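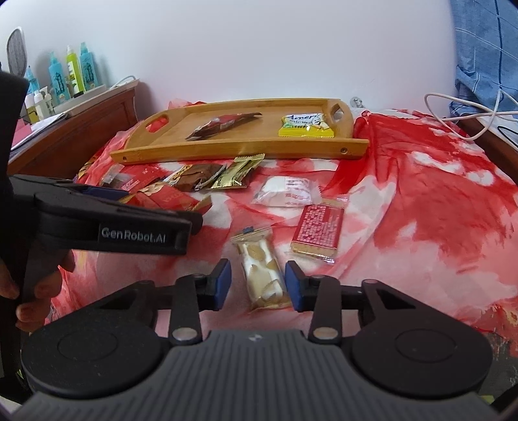
Bamboo tray and assorted wrapped snacks on the red-and-white sheet.

9th January

College town ranking, data notebook. Second pass through the enrolment table. Started with 341 towns, and after dropping anything without a residential campus we are down to 200. The cut still feels generous. Flustura stays in for now, though its students are mostly commuters from Vevska and the rent figures look more like a suburb's.

Housing column: the rent medians for Kettle were entered as weekly, everything else monthly. Fixed. Kettle dropped out of the top group straight away. Check the other towns from the same source file before anyone quotes the old order.

Student share of population is still a problem. Cirard counts residence students in the town, Vevska counts them at their parents' address. I tried using full-time enrolment over total population for both. Cirard barely moved and Vevska jumped well up the list, so the measure matters more than I'd assumed. Leaving both versions in the sheet, columns 5 and 6.
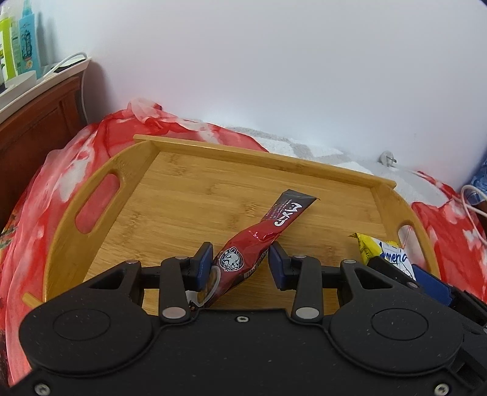
Red and black packet on the tray.

Transit score: bus frequency taken in term time only. Summer timetables are in a separate tab and shouldn't be averaged in. Cirard has a night route that runs Thursday to Saturday – counted as half, same as last year.

Not done: bar and café density, library hours, anything on graduates who stay. The labour figures for the smaller centres won't be out until February, so those cells are blank and coloured grey. Please don't fill them with zeros, the formula treats a zero as a real score.

Next: rerun with rent weighted lower and see whether Flustura holds.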